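Share 12 | Comments 3

3.2 Bedding and reported sleep in rental households

Respondents were recruited through tenant newsletters in Bralthorpe and Marikar. Of the 980 households contacted, 733 returned the first survey and 576 kept a sleep diary through November. The diary asked for bedtime, wake time, the number of pillows used and the colour and fibre of the top layer. Fibre was taken from the care label where there was one. Decorative cushions were recorded separately from sleeping pillows, as many people take them off the bed at night.

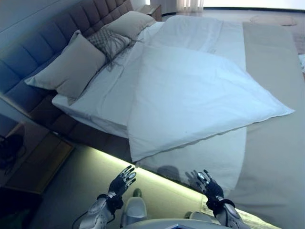

Figure 3. Pillows and a smaller cushion against an upholstered headboard.

3.3 Layering

Most diaries listed a fitted sheet, a flat sheet and one heavier cover. Households in Marikar were more likely to skip the flat sheet and wash the cover instead. We did not ask why. 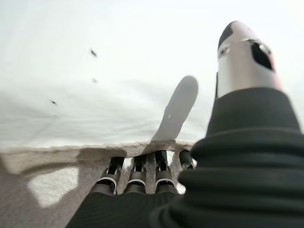

White was the most common colour for sheets in both towns, followed by grey. Colour had no clear link with reported sleep quality, and we dropped it from the later models. Washing frequency stayed in - it varied a good deal between homes with and without a dryer.
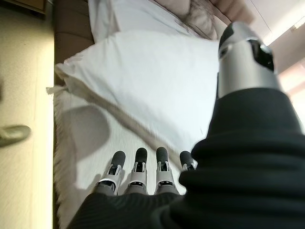 Anderson Barros commented on an earlier draft that washing frequency may simply stand in for household size, and that the two should be entered together. We did this, and the effect of washing became smaller but did not disappear. The full set of 2,016 diary entries was used for this step.

Room temperature was self-reported at bedtime. 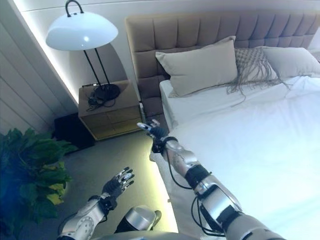 Thermometers were not supplied, so these readings depend on whatever the household owned. Entries with no reading were kept for the pillow and layering counts and left out of Table 4.

Related items
Dryer access in Cevesetti rentals
Firkow mattress age survey: methods
Keeping a sleep diary: form and notes

Contact | Copyright | Back to top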